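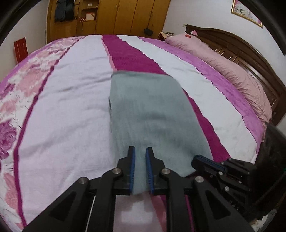 Speaker notes – bridging vehicle replacement, June session

Slide 1. Good morning. I have 20 minutes, so please hold questions to the end. Everything I show is from the open tender papers.

Slide 2. The old Rundard bridge layer. In service longer than most of its crews have been alive. Spare parts are the main problem, mostly hydraulics. Say the fleet figure slowly: 139 on the books. Fewer can drive out of the gate on a given morning.

Slide 3. What the army asked for. A new hull, a crew of two, and a bridge laid in 5 minutes. Seven firms took the papers. Two bid, Vondov and Söderlund.

Slide 4. The weight limit. Söderlund offered a heavier hull with better mine protection. It passed everything except the rail transport rule. Vondov met the rule but had no working launcher at the trials. Pause here – people usually want to read the table.

Slide 5. Nulbridge. Came in late as a subcontractor for the launcher. Don't get into the contract dispute. If asked, it is still open.

Slide 6. Options. Rebuild the old fleet, relax the rail rule, or start over with an order of 200. My view is to relax the rule and run the trials again with both bidders.

Slide 7. Contact details. Leave this up during questions.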